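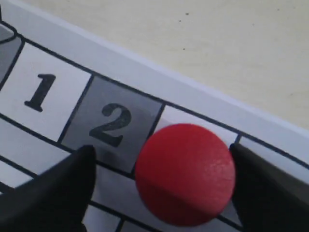

Fig. 1. Pion rouge sur le plateau imprimé, près des cases 1 et 2.

Fiche de TD, jeux de parcours (S. Uniyal)

Matériel : un plateau en papier à cases numérotées, des pions plats, un dé à 6 faces. Le plateau se pose à plat sur une table claire et dégagée. Un pion dont le diamètre approche la largeur d'une case se lit sans ambiguïté s'il est centré. 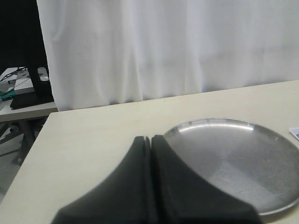

Où ranger les pions hors jeu ?
Dans un récipient à bord bas, placé à côté du plateau et à portée de main.

Notation : on désigne par n la case occupée et par d le résultat du dé ; la nouvelle position est n + d. Relever n après chaque coup. La série de E. Laaksonen compte 136 coups, dont 108 exploitables.
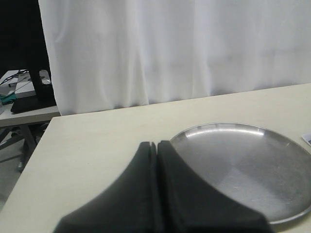
Fig. 2. Assiette ronde en inox à faible rebord, posée sur la table.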